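4.2 Wrist-view perception near mirrors and polished stone

Most of our grasp failures in the July runs came from the bathroom set, so we treat it seperately. The planner (Nemotent) takes the wrist colour stream only; depth drops out over glass and glossy marble and was switched off. Demonstrations are teleoperated, then replayed through the Hikano tracker at 20 Hz.

Main problem: reflections. A wide mirror gives the detector a second operator, a second robot and a second gripper, all at plausible scale. Early version happily took the mirrored gripper as an obstacle and backed the arm off. 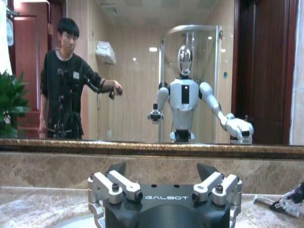 Figure 3. Left wrist view above the marble countertop. Operator and robot are both reflected in the mirror.

Fix is crude. We fit the mirror plane once per episode, mask everything inside its border, and keep the mask for 8 frames after the border leaves view. Essien tried learning the mask instead; it was better on curved edges and too slow for the control loop. Masked pixels are still logged, as Quansah uses them to check arm pose offline.

Second problem is glare, plus veining. Bright patches on polished stone move with the wrist and the segmenter reads them as small white objects, which is bad news when the target is a white and blue toothpaste tube.
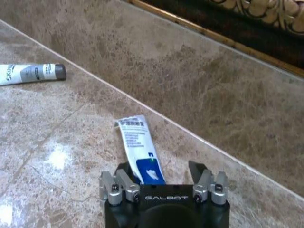
We reject any candidate whose centroid drifts against the ground plane over 3 frames. Tile seams and the bevelled step edge are kept as line features, they help the pose estimate more than we expected. Printed text on a tube gives decent orientation cues, crimped end likewise. Colour alone dosen't.

Total of 139 episodes, split as in the Agyeman protocol. No retuning between surfaces. Stone darker than the training set remains untested, and the mask still fails if the mirror has no visible border.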